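How to Tell Whether a Robot Can Do a Household Chore Yet

July 2022

Every few weeks a new clip goes around of a machine folding a shirt or loading a dishwasher, and every time I get the same message from my sister: "So when can I have one?" I love that question! I've spent a good part of the last 2 years trying to answer it properly, and I've ended up with a way of testing chores that anyone with access to an arm and a pair of grippers can copy. You can use it on a kitchen job, a workshop job or anything else that hands do.

What you need

A robot with at least one arm (two is much more fun). A table at a height the arm can reach comfortably. The real objects from the real chore, with all their scuffs and bent bits. A timer, a notebook, and a free afternoon.

Step 1. Pick a chore you could explain to a child

"Clean the kitchen" is no good. "Put the forks in the fork slot" is great. The smaller the job, the more you learn from it, and small jobs turn out bigger than they look. Putting a fork away means finding it, deciding which end to take, closing on it, lifting, turning it the right way round and letting go at the right moment.

Write the chore down in one sentence. If the sentence has "and" in it more than once, split it.

Step 2. Say what "done" means before you start

I skipped this for months and regretted it. Is the towel folded if one corner sticks out? Are the screws sorted if one sits on the rim of the tray? Decide first and write it under the chore sentence. Hedvig Halvorsen read my early notes and marked 7 attempts that I had called successes and she wouldn't have. She was right about all of them, darn it.

Step 3. Do it yourself, slowly

Do the chore by hand at half speed and notice what your fingers get up to. You'll slide a coin to the edge of the table so you can get a thumb under it. You'll pinch a sock, feel that you've caught two layers, and let one go without thinking about it. Every one of those little tricks is something the machine has to manage some other way.

Now do it again using only a pair of kitchen tongs. This is my favorite part of the whole method! Tongs are a pretty fair stand-in for a two-finger gripper, and if a chore is miserable with tongs, you've already learned something for free.

Step 4. Drive the robot through it by hand

Before you ask the robot to do anything by itself, have a person steer it through the job. If a patient human driver can't get there, the trouble is in the hardware – the fingers are too thick, the arm can't reach, the grip slips. If the driver manages it easily, the hardware is fine and what's missing is the know-how.

Give each driver a practice run that doesn't count. Ottar Sæther drove our setup (we call it Plistby, for reasons lost to time) through a cutlery tray on his second go, and I would have bet money against it.

Step 5. Let it try alone, and move things

Run the chore with the same starting layout until you get bored. Then shift everything a hand's width. Then turn the objects. Then change the lamp. A system that looked brilliant in one layout may fall apart when the spoon faces the other way, and you want to find that out at your own table.

I do 70 attempts per chore. Fewer than that and I start believing in lucky streaks. Note the time for each one, and write down how it failed, in plain words: "missed," "pushed it away," "dropped it on the way over." Those words will be worth more to you later than the score.

Step 6. Try the key test

If you only do one chore from this page, do this one. Keys on a bare table are a wonderful test, and everybody has some. They lie flat, they shine, they point every which way, and a bunch changes shape as soon as you touch it. A ring by itself is a different puzzle, because it is so small and low that the fingers have to come down very close to the tabletop to get hold of it.

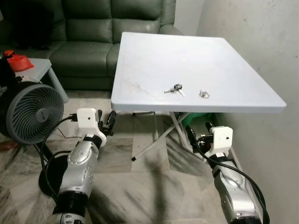 Embla Haugland wrote to me after trying the key test with her own arm. She thinks I'm too hard on the machines: a person wearing thick gloves would fumble a flat ring too, she says, and she would score a push to the table edge followed by a grab as a full success, no matter how clumsy it looks. She also wants a separate score for getting the keys onto a hook, which she calls the part that matters at home.

I've come around on the first point. A slide and a grab counts now, as long as nothing lands on the floor. The hook I'm still thinking about – it's really a second chore, and Step 1 says to split it.

Step 7. Score it and compare

I sort chores into three groups:

Ready: works alone, in layouts it hasn't met, and you'd leave the room.
Nearly: works alone if you set things out nicely.
Not yet: works only with a driver, or not at all.

On my own list, moving cups and blocks is "ready." Cutlery is "nearly." Keys are "not yet" for the ring and "nearly" for the bunch, and socks are a lovely mess that I hope to write up next.

If you run any of these, send me your failure notes along with the scores. I'm especially after workshop jobs such as sorting washers or coiling a short cable, where my list is thin.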